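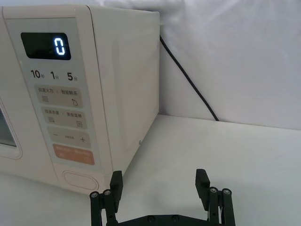
*Vue de la caméra de poignet : pince ouverte, panneau de commande à gauche.*

# Téléopération à deux bras : comment démontrer proprement l'appui sur le bouton d'ouverture d'un micro-ondes ?

**Posée par Baoshan Ye, le 30 avril 2024** · étiquettes : `téléopération` `démonstrations` `bimanuel` `apprentissage-par-imitation`

Bonjour à tous !

Je me suis mis à la téléopération en janvier et je suis complètement mordu. Mon poste : deux bras avec pinces parallèles, pilotés par deux bras maîtres, et Bremeo pour l'enregistrement. Les tâches de prise et dépose, ça roule. Là je passe aux appareils ménagers et je bute sur l'ouverture d'un micro-ondes.

C'est un modèle sans poignée, avec le gros bouton ovale en bas du panneau. Il faut appuyer franchement, la porte se libère, puis on passe un doigt derrière le bord et on tire vers la gauche. À la main c'est idiot de facilité. Avec les bras maîtres, voici ce qui coince :

- l'appui : je n'ai aucun retour d'effort, donc soit j'effleure et rien ne se passe, soit je pousse trop et tout l'appareil recule sur la table ;
- le bout de doigt glisse du bouton une fois sur trois, surtout si j'arrive de biais ;
- l'autre bras arrive toujours trop tard, et j'ai un long moment mort dans l'épisode.

J'ai déjà 100 démonstrations, mais de qualité très inégale. La politique entraînée dessus va vers le bouton avec beaucoup de conviction, puis elle reste plantée devant. C'est assez fascinant à regarder, mais j'aimerais bien qu'elle ouvre la porte !

J'ai aussi fait quelques passages à la main, avec une caméra portée sur la poitrine, pour avoir des exemples de la tâche faite normalement. On y voit très bien la cavité et la porte grande ouverte, par contre je ne sais pas trop comment m'en servir.
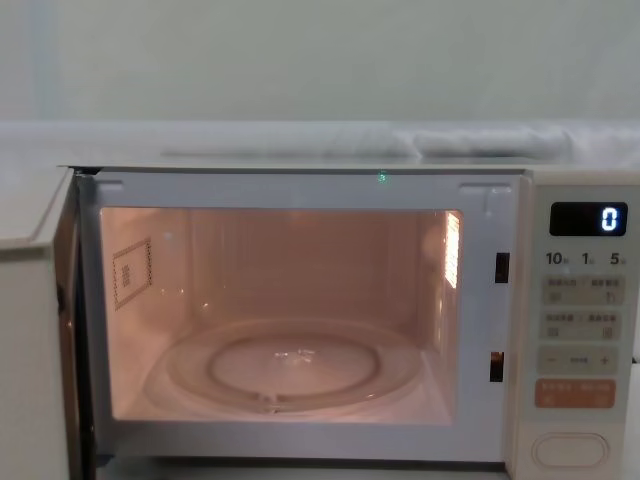

*Point de vue poitrine, porte grande ouverte, plateau vide.*

Mes questions, du coup :

1. Est-ce que je garde les épisodes où j'appuie plusieurs fois avant que ça s'ouvre ?
2. Un seul bras pour tout faire, ou un bras par étape ?
3. Les passages à la main, ça sert à quelque chose ou je les oublie ?

Merci d'avance, je prends tous les conseils, même les plus évidents.

---

## 3 réponses

### Haoran Xiao · réponse acceptée

Super tâche, c'est une de mes préférées ! Un appui, un contact glissant, une articulation à suivre, le tout en quelques secondes.

Pour l'appui, **ferme la pince avant d'appuyer**. Avec les doigts écartés tu pousses avec un seul patin, désaxé par rapport au poignet, et ça fait levier. Pince fermée, tu as un bout compact dans l'axe, et tu peux te présenter perpendiculairement à la façade. Prends aussi l'habitude de marquer un arrêt net à un ou deux centimètres du bouton, de corriger l'alignement là, puis de finir en ligne droite. Si l'appareil recule, cale-le par l'arrière ou mets de l'antidérapant sous les pieds, et ne touche plus à ce réglage de toute la série.

La position de départ joue énormément. Je commence avec les deux pinces ouvertes, à peu près à la même hauteur, de part et d'autre de la base du micro-ondes : la gauche devant le bas de la porte, la droite sous le panneau. Comme ça chaque bras a un trajet court et aucun ne passe devant la caméra de tête.

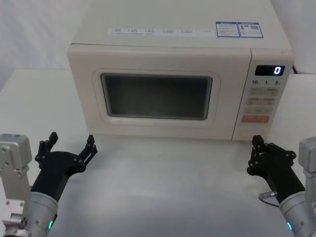 Pour la répartition, un bras par étape sans hésiter. Le droit appuie, le gauche se place près du bord de la porte *pendant* l'approche du droit. Tu t'entraînes à vide jusqu'à ce que le geste soit fluide, et seulement après tu lances l'enregistrement. Ton moment mort va fondre. C'est sans doute lui qui fait caler ta politique, d'ailleurs : beaucoup d'images presque identiques avec une action quasi nulle, elle apprend très bien à ne rien faire !

Pour les appuis répétés, garde-les à condition que la reprise soit nette (on recule, on se réaligne, on rappuie). Ces épisodes-là valent de l'or, ils montrent comment se rattraper. Ceux où tu tâtonnes en tapotant, poubelle.

De mon côté j'en suis arrivé à 100 épisodes propres, avec l'appareil déplacé de quelques centimètres et un peu tourné d'un essai à l'autre, et ça marchait nettement mieux que mon premier jeu, pourtant plus gros. Regarde aussi la vue de poignet avant de démarrer - si le panneau sort du champ au moment de l'appui, tu perds ta meilleure information.

### dvk_atelier

Nous on a le même souci sur un four Trestadum. On a collé un petit embout en caoutchouc au bout du doigt, ça ne glisse plus. Attention, il faut le garder ensuite pour l'exécution, sinon tout est décalé.

### Jisia

Pour la 3 : garde-les ! Pas mélangés tels quels avec les épisodes des bras, puisque tu n'as pas les positions articulaires. Mais pour choisir l'ordre des gestes, ou pour pré-entraîner la partie vision, c'est très bien. Il y a un fil de Dvořáček là-dessus dans la rubrique « vidéos égocentriques ».

> **Baoshan Ye** : pince fermée + arrêt avant le bouton, je viens d'essayer, c'est le jour et la nuit !! Je refais toute la série. Le caoutchouc, je teste après.
>
> **Haoran Xiao** : génial, donne des nouvelles. Et pense à noter l'angle de l'appareil à chaque essai, je ne l'avais pas fait et je l'ai regretté.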